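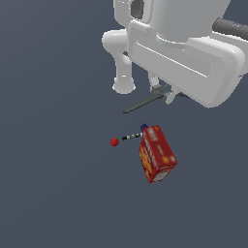
Sim view, arm over the red box, marker and strawberry.

Home Kitchen Workshop Software Ask

Workshop tips: planner settings before you touch the real bench

Quick ones from this week. Running on Grolell but most planners have the same knobs under other names.

– Box and marker touching? Don't let perception merge them. Drop the cluster distance untill you get two blobs, then stop.

– Small stuff last. A strawberry gets so few points the filter eats it. Lower the minimum size for that one class only.

– Pad the fingers in the collision model. Long thin ones especially. I use 8 mm, Theda Gerlach swears by 12.

– Plan the approach from the open side. Sounds obvious. Check the path anyway.

– Plain gray table is fine for tuning grasps. Bad for testing segmentation – swap in a busy texture before you trust the numbers.

– Fix the random seed while you tune. Then unfix it and do 20 runs. If over half the plans come out different, your goal tolerance is too loose.

– Save the config under a new name every time. Lost a good one in September, still annoyed.

Got a better trick for teh cluster thing? Post it.

11 comments Share

Related
Naming your config files
Cheap bench lighting for depth cameras
Toàn Thái on slow approach speeds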